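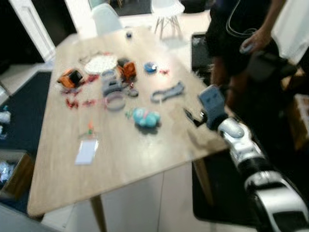 Looking after a table-clearing arm at home

If you have an arm that tidies a table, most of its grumbles come down to dust, fluff and a cable that has wandered. Ours is an Ellamero, and I give it 2 sessions a year, a proper one in January and a lighter one in summer (this page was last freshened up on 5 June 2026).

Wiping the fingertips

Switch off at the wall and let the arm settle before you touch it. A barely damp cotton cloth does nicely for the fingertips, with a dry one straight after. I keep washing-up liquid well away, as it leaves a film and then everything slides, my favourite teaspoons included! The white casing is happy with the same cloth, but do go gently round the joints.

Checking the cable

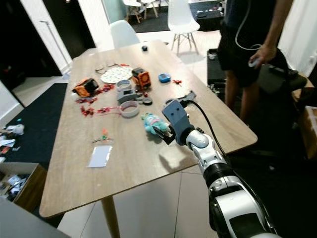
Cables are where I'd spend my patience, if you only have a little to spare. Move the arm slowly through its whole reach and watch for anything that pulls tight or rubs. The black one looping from the top of the gripper down the side of the arm wants enough slack to follow every bend, and no more than that, or it will catch on whatever is lying on the table. My friend Yuk-lan Kan uses soft fabric ties on hers and has quite converted me.

Trying the grip again

Start with something soft and light, at the slowest speed, and keep the controller in your hand the whole time. Leave ribbon and foil until last, they are fiddly little things.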